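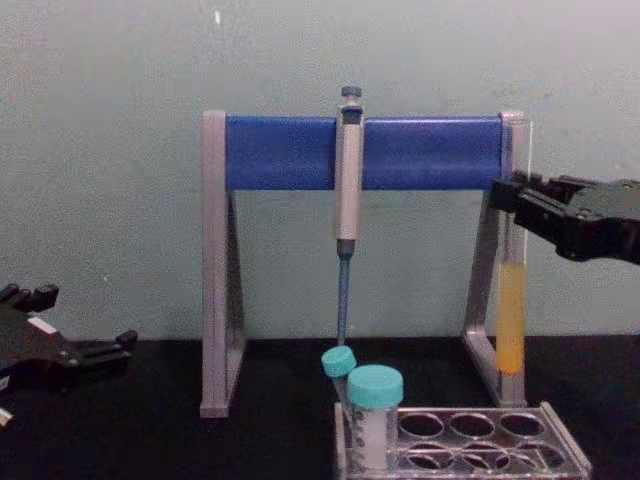
A pipette is a drinking straw that can count, according to Settimio Piras, and if you have never used one, that is a fair place to start. You say it "pie-PET." It is a tool for picking up a small amount of liquid and putting it down somewhere else. People use pipettes in hospitals, in factories that make medicine, in places that test drinking water, and in school labs.

You may have already used a simple kind. An eye dropper is a pipette. You squeeze the rubber bulb, dip the end in, let go, and the liquid comes up. The trouble with an eye dropper is that you get a different amount each time. One squeeze might be big and the next one small. For a lot of lab work that isn't good enough.

How small is small?

A big bottle of soda often holds two liters. Cut one liter into a thousand equal parts and each part is a milliliter. A teaspoon holds five of those. Now cut one milliliter into a thousand parts again. Each of those is a microliter, and that is the unit most lab pipettes work in.

A drop of water from an eye dropper is often near 50 microliters. A person in a lab might need 12 microliters, which is less than a drop. You could never pour that out of a cup. Most of it would just stick to the side.

The parts of a pipette

The button at the top is called the plunger. You push it with your thumb. The thick part you hold is the body, or handle. Below that is a long thin part that points down. Before using the pipette, you push a little throwaway plastic tip onto the end. The liquid goes into that tip. It is not supposed to go any higher.

Inside the body is a small rod called a piston, and a spring. When you push the plunger, the piston moves down and pushes some air out of the bottom. When you let the plunger come up, the piston moves back up, and liquid is pushed into the tip to take the place of the missing air. What pushes it? The air in the room. Air presses on everything all the time, including the top of the liquid in the tube.

On many pipettes you can change how far the piston moves. You turn a dial, and a little window shows the number. Set it to 115 and you get 115 microliters. Set it to 74 and you get 74.

Where does it go when you put it down?

It goes on a stand. A stand has a leg part at each end and a bar across the top, a bit like a swing set. The pipette hangs from the bar with its tip end pointing down.

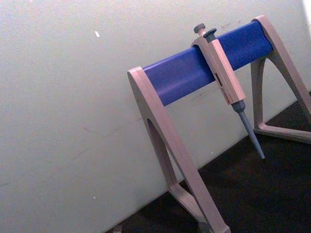
A pipette hanging from the blue bar of its stand.

Hanging it up does a few jobs. If there is any liquid left in the end, it stays at the bottom. Lay a pipette flat on a table and that liquid could run up inside, where the piston and spring are. Some liquids make metal rust. Others leave a sticky mess that has to be cleaned out, and then the pipette has to be checked again to see if it still measures right.

It also keeps the end of the pipette from touching the table. And a hanging pipette won't roll onto the floor. Some stands hold one pipette, some hold several, and some go around in a circle.

In the Venwood teaching lab there is a rule for this: if it isn't in your hand, it's on the bar. The Thursday class there has the rule taped inside the cupboard door.

Tubes and racks

Pipettes and tubes go together. You take liquid from one tube and put it into another. Tubes come in many shapes. Some are short and have a cap that screws on. Some are tall and narrow. A conical tube gets narrower at the bottom until it ends in a point, which is handy when there is only a little liquid left, as it all gathers in one spot. It also means the tube can't stand up by itself on a table.

So there are racks. A rack is a block or a shelf with holes in it. Each tube sits in its own hole. Many racks are made of clear plastic so you can look in from the side and see how full each tube is.
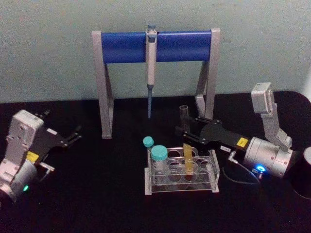
A pipette stand with a clear tube rack in front.

Caps stay on until a tube is needed. Dust can fall into an open tube, and liquid can slowly dry up and go off into the air. If you start with 324 microliters and some of it dries up, your numbers will be wrong even if your pipette is perfect.

Colored caps help people tell tubes apart, but a color doesn't have one meaning everywhere. Labs choose for themselves. The safe way to know what is in a tube is to read the label.

Picking up and letting go

1. Hang the pipette where you can reach it and set your tubes in the rack.
2. Set the number on the dial.
3. Push on a new tip.
4. Press the plunger down until you feel it stop. This is the first stop.
5. Put the tip just under the top of the liquid.
6. Let the plunger come up slowly. If you let it snap up, you may get bubbles.
7. Move to the other tube. Press to the first stop, then press harder to the second stop. The last bit comes out.
8. Drop the used tip into the waste bin.
9. Hang the pipette back on the stand.

Try it at home

Use a plastic dropper, a cup of water with food coloring, and a clean ice cube tray. Ask a grown-up first, because food coloring stains. Put ten drops in each section of the tray. Do they all look the same? Now try it with your other hand.

Words to know

Microliter: one millionth of a liter.
Piston: a rod that slides inside a tube.
Plunger: the button you press with your thumb.
Rack: a holder with holes for tubes.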